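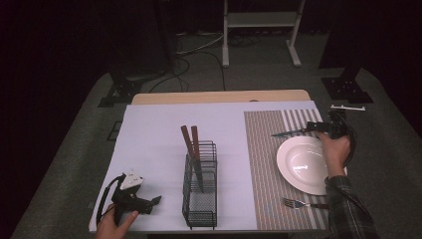
Relatório do projeto Bramness: segmentação automática de demonstrações

Oi! Sou a Salim Minja e fiquei com a parte de software do projeto (o Adebayo Edet cuidou da calibração, e que paciência a dele!). A tarefa era pôr a mesa: prato, garfo, faca. Gravamos 106 demonstrações com as garras de mão, e o meu código tinha de cortar cada uma em etapas: aproximar, pegar, levar, soltar.

Comecei em abril com uma regra bem boba, um limiar na abertura da garra. Funcionava com o prato e falhava feio com os talheres, que são finos demais: a garra quase fechada e a garra segurando uma faca davam praticamente o mesmo sinal. Aí juntei a velocidade do punho e um filtro de mediana com janela de 10 amostras, e os cortes fantasmas sumiram quase todos.

O que mais me deu trabalho foi sincronizar as duas mãos. Os registros vinham a 60 Hz, mas com relógios separados, e num dos arquivos a diferença chegou a 500 ms (perdi uma tarde inteira achando que era bug meu). Agora o script alinha tudo antes de segmentar.

Ainda falta tratar as pegadas repetidas, quando a pessoa solta o garfo e pega de novo.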